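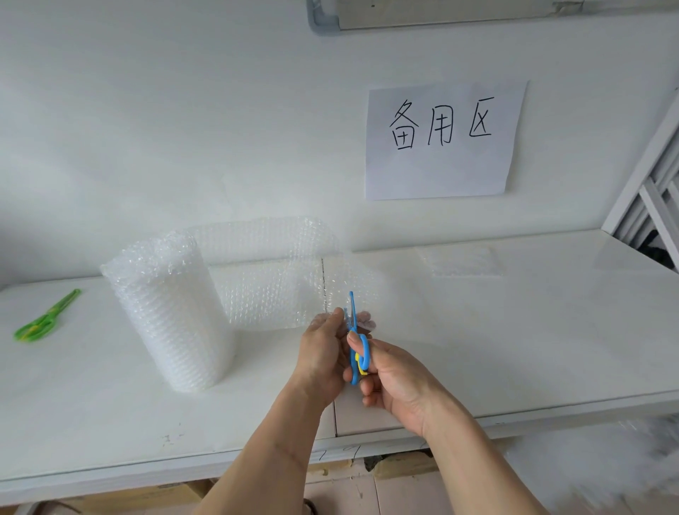

Cutting bubble wrap at the long table, below the 备用区 (spare area) sign.

Workshop build notes: the Runell arm gets a padded crate

The Runell is the five-axis arm that Chin-lung Yen and Frøydis Strömberg have been assembling in the shared workshop since January. It is a belt-driven design with printed joint housings and aluminum tube for the two long links. The base and shoulder were finished last month. The elbow passed its load test after the second set of bearings went in, and the wrist is now waiting on one replacement encoder from Clendia.

The next step is a move. The arm has to travel to Torbjørn Hedlund's garage, where the floor is concrete and the base can be bolted down. On the upstairs floor the base rocks at anything above half speed, and the position error at the wrist is mostly floor. Torbjørn has already drilled the anchor holes.

The links travel separately from the base. Each link is wrapped, tied at both ends, and laid in a slotted crate with the motor side up. The joint housings are the weak parts. They are printed at 29 percent infill, which is fine for bending loads and poor for a sharp knock at a corner. An early shoulder housing split along a layer line after a short fall from a stool, and the crate design follows from that.

Wrapping is by hand. Small pieces go between the cable chain and the tube, where a single thick layer would push the chain off its guides. Larger pieces go around the housings, two layers, bubbles facing in. Mark the sheet first if the piece has to fit a pocket in the crate. Pieces for the outside can be cut by eye.

Please use the scissors at the table and leave the knives in the drawer. A knife went through the wrap and into the jacket of the elbow motor cable in the last round, and the cable had to be replaced end to end. The small scissors are slow but they stop at the plastic.

Graça Frade has drawn up the crate in plywood, with internal dividers on an 80 mm pitch. The dividers lift out, so the same crate can carry the Hendska gripper kit later. The drawing is pinned in the project folder along with the cut list. 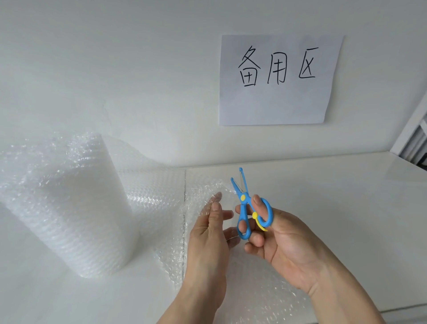
Firmware and wiring before the move

Dorottya Deák has rewritten the homing routine. The old version drove all five joints to their stops at once, and the wrist could reach the table before the shoulder had cleared it. The new version homes the shoulder first, then the elbow, then the base, and leaves the two wrist joints for last. A full homing cycle now takes 73 seconds. That is slower than before, and it will stay that way until the current sensing is reliable enough to raise the approach speed.

The stop threshold is still set by hand for each motor. If you swap a driver board, redo the threshold for that joint and write the value on the tag. Do not copy it from the neighboring joint. The boards are from two batches and their sense resistors differ.

For the move itself, all connectors are to be unplugged at the controller end only. The motor ends stay connected and get wrapped together with the housing. Label both halves before unplugging. The labels on the base harness have started to lift — replace them with heat-shrink if you have ten minutes.

The emergency stop box comes off its bracket and goes in its own bag. It is wired normally closed, so the controller will refuse to power up without it. This has been reported as a fault twice.

Packing order is base plate, controller, shoulder, then the two links, with the wrist last and on top. Frøydis has asked that nothing be stacked on the wrist, wrapped or not. Its output flange is only held by the preload nut at the moment, and a side load will shift it.

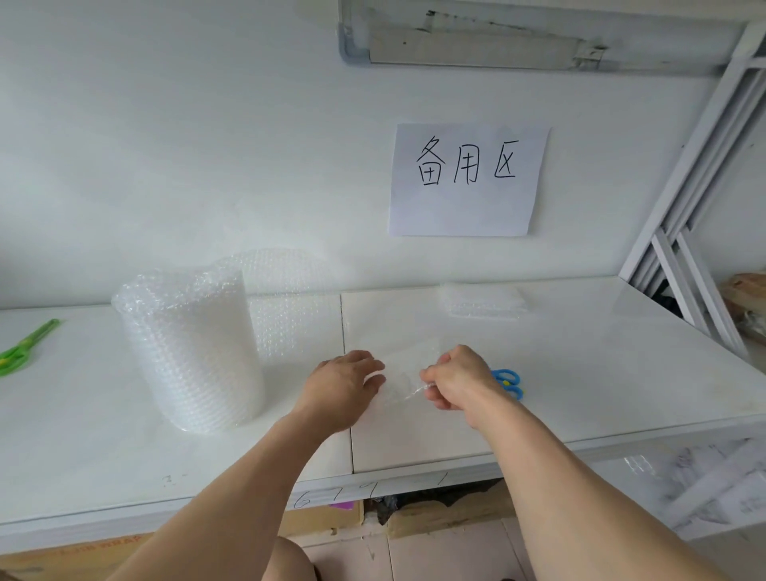 The Baird power supply goes in a separate box. It weighs more than the rest of the electronics together and should not share a crate with printed parts. Remove the output leads, tape over the terminals, and set the voltage selector back to the correct position when it is unpacked. Chin-lung will check the selector before the first power-up in any case.

Once the arm is bolted down, the first session will be calibration only. The plan is to run the base joint through its full range with a dial gauge on the shoulder, then repeat with the elbow extended. Anyone who wants to attend should tell Torbjørn in advance, as the garage has room for four people outside the taped line. Offers of a second dial gauge with a magnetic base would be welcome.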